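Storage and Tidying – Bathroom and Dressing Table
Thread: Keeping a paddle brush upright in a short cup
Started in July by fennel_drawer

fennel_drawer
I am trying to get everything off the surface of a small dressing table and into containers. Most of it is sorted. The remaining problem is a pink hairbrush with ball-tipped pins, and the container I want to use for it, a squat cream cup with a thick rolled lip. The brush is too long for the cup. Put in handle first it leans against the rim, and with anything lighter than a full cup it goes over. I measured the opening at 85 mm across and the inside depth at 55 mm.

Has anyone got a short cup to work for a long brush, or should I give up and buy something taller? I would prefer to keep the cup, as it matches the tray.

greyling_ok
55 mm is not enough. The usual working rule is that the container should be at least a third of the length of whatever stands in it, and closer to half if the heavy end is at the top. A brush is head-heavy, so handle down is the worst case. Ponden used to do a plain stoneware pot in a cream glaze that was much deeper. I have had one next to the basin for 9 years.

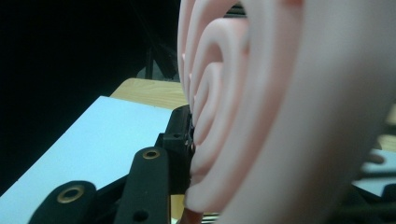
The other thing to check is the weight of the cup when empty. Ceramic with a wide base will tolerate more lean than people expect. Thin melamine will not tolerate any. Put it on the kitchen scales and post the figure.

tallboy55
Disagree with the rule of a third. It holds for straight-sided pots. A rounded cup with a narrow foot behaves differently, and what matters is where the brush's weight falls relative to the edge of the foot. If it falls inside, the cup stands. You can have a shallow cup with a broad foot that holds a brush perfectly well.

Also, why handle down? Head down lowers the weight considerably.

greyling_ok
Head down wears the pins. The ball tips are the first thing to go on a brush of that type, and once they are off it scratches. I would not store one resting on its bristles in anything hard.

tallboy55
They come off from being pulled through knots. Resting on glazed ceramic does very little. I have kept an Erkeck brush head down in a mug since I moved in and it has all its tips.

mossy_landing
One brush in one mug is not much of a test, but I lean towards head down as well, provided the cup is dry. The problem I had was water. A cushion-backed brush put away wet and head down holds damp behind the pad, and it smells after a week or two. Shake it out and leave it flat on a towel for 20 minutes first.

fennel_drawer
Thank you. The cup weighs more than I thought, though the scales are old and I do not trust them to the gram. I tried both ways round this evening. Handle down it went over twice. Head down it stays put if the tip goes just inside the lip and the back of the brush is turned outwards.

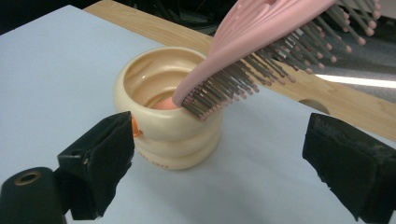 The angle seems to matter more than the depth. Nearly upright, it slides round the inside of the rim until it finds a spot it likes. Tilted further over, it stops sliding but takes up a lot more of the table, and I am back to knocking it with my sleeve. I may try a disc of shelf liner in the bottom. Skerent sell it by the roll and it cuts with ordinary scissors.

greyling_ok
Shelf liner is fine for grip. It will collect hair. Take it out and rinse it when you clean the brush, otherwise the cup turns into a second thing to clean.

dovetail_b
Is there a reason the brush has to stand at all? Mine lies in a shallow Berrada tray with the combs, pins up. No tipping, no damp, no worn tips. It costs you one brush length of table and that is the end of it.

fennel_drawer
Table length is what I am short of. The tray already there holds the small things and is full.

dovetail_b
Then a hook on the side of the table, if the handle has a hole. Otherwise, a drawer.

mossy_landing
Agree about the drawer. I would still try the liner first, as it costs next to nothing. Cut it slightly oversize so that it presses against the wall of the cup, or it will ride up when the brush comes out.

tallboy55
And weigh the cup on something newer. I would like to know whether the rule of a third survives.

Last updated: July, 21:55

Contact us | Copyright the forum and its contributors | Back to top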